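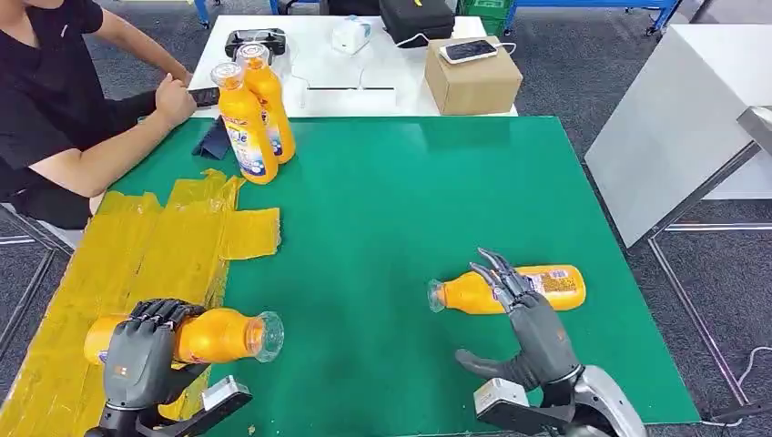
Left hand on one bottle, right hand coming in on the other.

How to set up a bottle chore for a two-handed robot

3 Jul 2019

People keep asking me if a robot can clear up after dinner yet. Mine can't, but it can practice on drink bottles, and you can set up the same practice in an afternoon if you've got a pair of arms to play with. I use the Drundent hands with the Pramov control software, and most of this should carry over to whatever you own.

Step 1. Cover the table. I like a big plain green mat, one color all over, so the vision side has an easy time finding the edges of things. Tape down the corners if yours likes to curl (mine does, constantly!).

Step 2. Pick your bottles. Get several of the same kind, and go for a bright color to start with. Orange is great. Leave clear ones for later, when you feel like suffering.

Step 3. Lay two bottles on their sides, necks pointing in toward the middle of the mat, one for each hand. Stand your spares at the back where the arms won't swing through them.

Step 4. Start slow. In Pramov I set the speed to 19 percent and the grip to 32, then bring one hand down over the middle of its bottle, fingers over the top and thumb along the side. Get that hand settled before you move the other one. Both at once looks cool in a video, but it's miserable to debug.

Step 5. Add some mess. A sheet of wrinkled plastic film is my favorite, because real kitchens are full of that stuff and it slides and bunches up under the fingers. Expect your numbers to drop.

Step 6. Write down every try, including the dumb ones. My log from the Phetsri workshop is up to 2,165 grasps, and the last batch came in at nearly 75 percent on the plain mat. With film I'm not ready to brag.

So would I let it loose on my recycling? Nope, I'm still quicker by a mile. If you're on the older Drokska arms, cut the speed in step 4 in half and check your wrist cables before you power up.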